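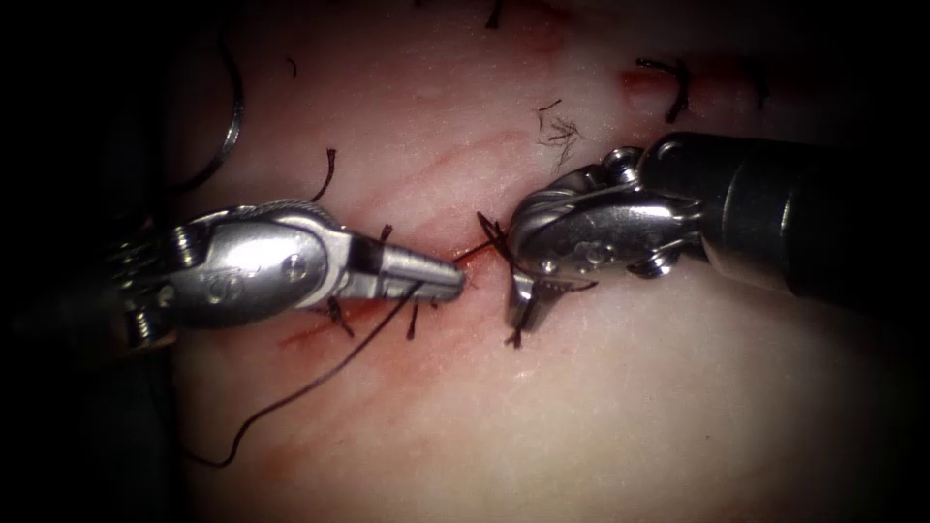 Figure 2.1. Metal jaws meeting just above an incision line in a pale pad.

Chapter 2
Holding Things Together

Most of the objects you own are several smaller objects that have been talked into cooperating. A shoe is a sole and an upper with a grudge between them. A book is a stack of paper and an act of faith along one edge. When we say that something is broken, we very often mean that its parts are in fine shape and the joint has quit.

Engineering students tend to meet joints late, after they have fallen in love with beams. Beams have elegant equations. Joints have tables, footnotes, and a man named Bernd Kröger, whose 577 pages on fasteners for the Drivcombe rail works remain the most complete account of the subject and have been read in full, as far as the authors can tell, by his typist. We will borrow from him and try to be brief.

This chapter covers joints made with thread, with pins, and with glue. Welding gets its own chapter, having insisted on it.

After reading this chapter, you should be able to explain why a seam fails at its ends first, choose between a pin and a rivet and defend the choice to someone who disagrees, and estimate how much of a load each stitch in a row is carrying. The estimate will be wrong. We will discuss by how much.
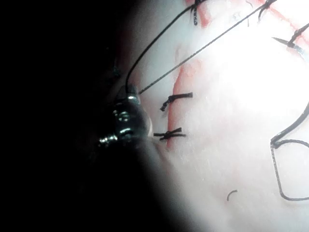 2.1 Thread

Thread is the laziest of the joining materials. It will pull all day and will not push for a second. Every stitched joint has to be arranged so that the thread is only ever asked to do the one thing it is willing to do, and most bad seams come from somebody asking for more.

Amerley Asante, who ran the sail loft at Caltik, made her trainees sew two strips of canvas together and then tear them apart by hand. The ones who pulled their stitches tightest usually lost. A tight stitch cuts into the cloth like a wire into cheese, and the cloth gives up while the thread is still in excellent health. Trainees found this unfair. Asante found it a good use of a morning.

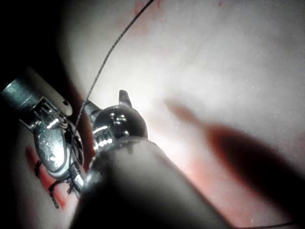
Pins are the second family, and they are easier to like. A pin goes through a hole, stays there, and lets the parts on either side turn without wandering off. The door hinge has lived on this idea for well over 2,000 years without feeling any need to improve itself. What the pin asks in return is material around the hole. Look at the rounded housing behind the polished jaws in Figure 2.3, with its small dark hole near the upper edge, and ask yourself how close to that edge you would dare to drill. Sketch your answer now. You will be embarrassed by it in Section 2.4.

Glue comes last because it hides its failures. A poor seam gapes and a poor pin rattles, but a poor glue line looks splendid right up to the moment the chair lets go. Kröger gives glue a single page, and the page is mostly about chairs.

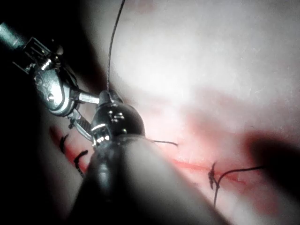 Reading time for Section 2.2: 55 minutes

2.2 Sharing the Load

Suppose a row of identical stitches holds two strips of cloth, and you pull on the strips. It would be pleasant if each stitch took an equal share. Stitches, like housemates, do not work this way. The ones at the ends of the row take the most, the ones in the middle coast, and the difference grows as the cloth gets stretchier. We begin with the simplest case, in which the cloth does not stretch at all and therefore does not exist.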